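Hello again – February's update on the Skestau kitchen simulator, and I'm sorry it's a bit scrappy.

We've now spent 3,850 of the grant, nearly all of it on the Skestau licence and the two-arm add-on. I'd hoped Fullberg would throw in the tableware pack for nothing, but no such luck. Setting it up took me 2 days (most of that was me fighting the installer!) and after that it ran all night without a grumble.

I'm really pleased with how easy it is to shuffle the crockery between runs. We did 200 practice runs with the bowls and plates, and I'm aiming to get the Clikarico controller going on the same counter next.
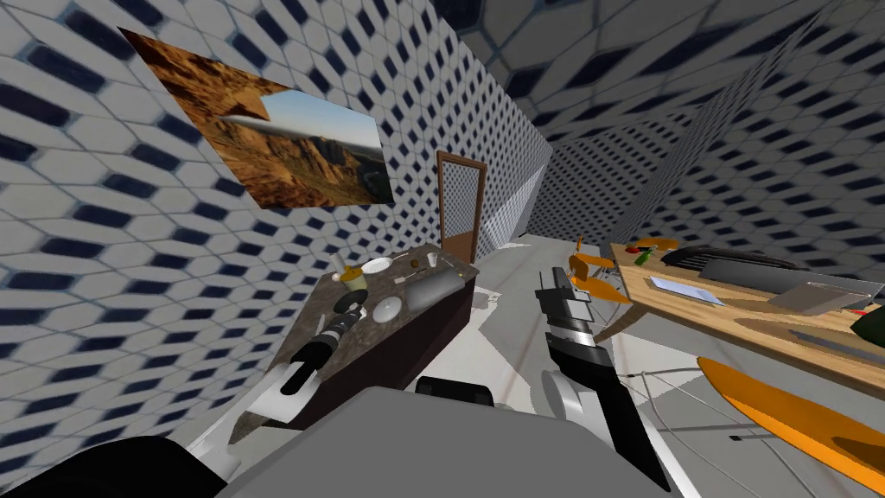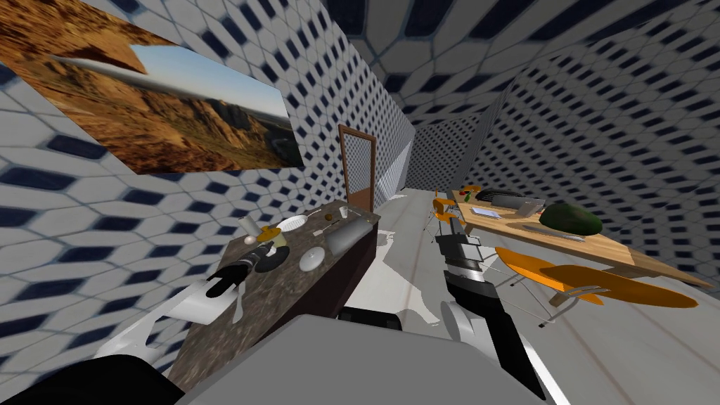 Both arms working from the one body, with the counter on one side and the table on the other.
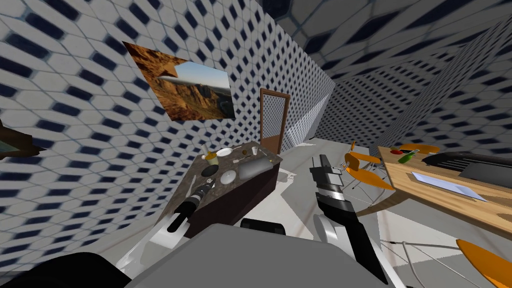 Oľga Vondráček read my draft and replied that she'd want the grip settings explained properly before we pay for another year, as the Skestau manual skips over them and the helpdesk only sent her back to the manual.

Fair enough, and I've asked for a call. The renewal quote should come through Crabtree – I'll forward it when I have it. Could you let me know if the last 100 can go on extra storage?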